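Gimeo Grocer Kit – README

Evaluation notes and data card for the shop-picking kit sold by Gimeo, with perception software by Wisel. Reviewed on our own time, and on our own knees for most of the unboxing.

Contents of this release
500 recorded picks, one folder each
44 failed picks, kept in a separate folder called sulking
3 calibration files, of which you need the newest

Setup
Allow 45 minutes. The quick-start card promises less, but it was written by someone who already had the right hex key. Charge both arms before loading the Wisel drivers – they will not complain if you forget, they will just droop.

Labels
Each pick has an item name, a tray number and a result. Item names follow the Mughal produce list, which has firm views on what counts as a potato. Tray numbers run left to right. Weights are not included, as plastic-aisle weights would teach a robot nothing good.

Known issues
Hivine grip plug-in crashes if the arm is paused mid-reach. Restart it and look sympathetic.
Timestamps drift after lunch.

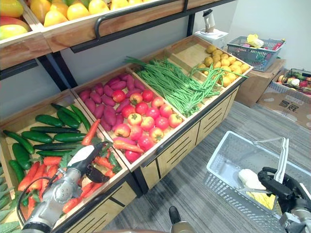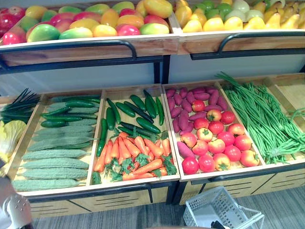

Is it worth the money? For a lab that wants shop shelving without renting a shop, yes, with a grumble about the manual. The colour sorter was good from the first day. Carrots beside cucumbers are easy marks for it, but the long green beans trail over the dividers, and any label that trusts tray edges will be wrong there. We drew those by hand in May and would rather not do it again.

Licence: research use only. Bug reports go in the tracker, preferably with the log attached.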